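Doltton Self Storage: Frequently Asked Questions

Last updated Oct 1, 2021

Renting a unit

What sizes do you have?
Units run from a 5 x 5 closet up to a 10 x 20, which holds the contents of a two-bedroom apartment if you stack well. The Hunda Road building has the small and medium units. The large drive-up units are all at the Itden lot.

How long do I have to rent for?
One month is the minimum. After that you rent month to month and can leave whenever you like with 10 days' notice. We do not prorate the last month.

Do I need to come in to sign?
No. You can sign the lease online and pick up your gate code by email. If you would like to see a unit first, ask for Merike Eglītis at the Hunda Road office. She handles viewings at both locations.

What ID do you need?
A driver's license, state ID or passport. Business renters also need to give us the name of one person who is allowed to change the account.

Paying

When is rent due?
On the first of the month. There is a grace period of 5 days, then a late fee goes on the account. The gate code stops working until the balance is paid.

Can I pay for a year up front?
Yes. A 10 x 10 at Hunda Road is $960 for the year if you pay in full. Paid monthly, the same unit costs more. We refund unused full months if you move out early, less the discount.

Do you take cash?
At the Hunda Road office only. Please don't put cash in the drop box.

Does the rent go up?
We review rents once a year, in January. You will get a letter at least 30 days before any change.

Access

What are the gate hours?
6 a.m. to 10 p.m. every day, including holidays. The office keeps shorter hours and is closed Sundays.

Can somebody else get into my unit?
Only if you give them your code and a key. We don't keep copies of keys and we can't let in a friend or family member, even if you call ahead.

I lost my key. What now?
Bring your ID to the office and we will cut the lock. You pay for the cut and for a new lock. Amirhossein Najafi does lock cuts at both sites, normally the same day if you call before noon.

Packing and storing

Can I put shelves in my unit?
Yes, as long as they are freestanding. Do not screw or nail anything into the walls. Shelves are a good idea for small household things that get lost at the bottom of a box. Heavy boxes should stay on the floor, toward the back.
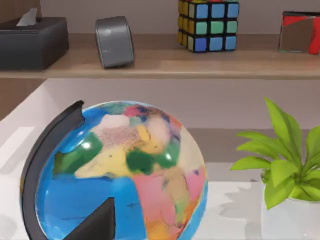

Small items on a wooden shelf, including a tissue box and a roll of duct tape.

Is duct tape all right for boxes?
It will hold for a short move, but it can let go of cardboard over a long summer. Packing tape is better. We sell it at the office along with boxes, mattress bags and disc locks.

What can't I store?
Food, plants, animals, gasoline, propane, paint thinner, fireworks, ammunition, tires without rims, and anything that is wet. Drain mowers and trimmers before you bring them in. The full list is in section 2 of your lease.

Are the units heated?
The indoor units at Hunda Road are kept above freezing and below 80 degrees. The drive-up units at Itden are not heated or cooled. Leave a gap of about 2 inches between your things and the walls so air can move.

Do I need insurance?
Yes. Your homeowner's or renter's policy may cover stored goods, so check with your agent. If it doesn't, you can add our plan to the lease.

Moving out

What do I have to do?
Empty the unit, sweep it and take your lock off. If the lock is still on, you are still renting. Leave nothing in the hallway or next to the dumpster.

Can you recommend a mover?
Many of our renters use Dovhaniuk Moving. We don't get a fee for sending people there. Ask them for a written price.

Who do I call about a billing mistake?
Fikri Santoso in accounts. Have your unit number ready.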